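Skomar Two-Arm Station – Set-up Guide
Section 3: Recording examples
Reading time: 2 minutes
Print this page | E-mail this page

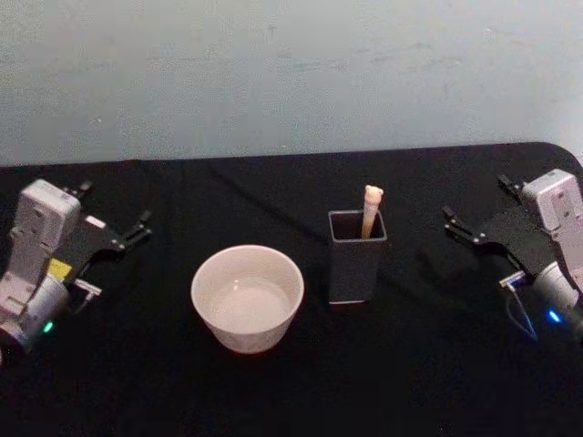 Fig. 8. Start position: grippers open and empty, bowl and cup between them.

Follow these steps for each example in the cup-to-bowl task set.

1. Lay the black cloth over the table. Small creases do no harm, but pull out any fold that could tip the cup.

2. Put the bowl left of centre. Put the square cup to its right and slightly further back, with a gap between them.

3. Stand the stick in the cup with the knobby end up. It may lean.

4. Bring both arms to the start position, with the grippers pointing inwards and slightly open.

CAUTION: Keep hands off the table while the arms are powered.

5. Press Record and wait 2 seconds before moving the leader handles.

6. Lift the stick with the right gripper, lay it in the bowl and return both arms to the start position. Press Stop.

7. Mark the example Keep or Discard. Discard it if the cup fell over or the stick was dropped.

Note: Move the bowl and cup a little after every 8 examples – the learner copes badly with a layout that never changes.

Note: If Plellska shows error 367, the disk is full. Copy the session to the server before going on.

Contact Angelovski support | © Angelovski | Back to top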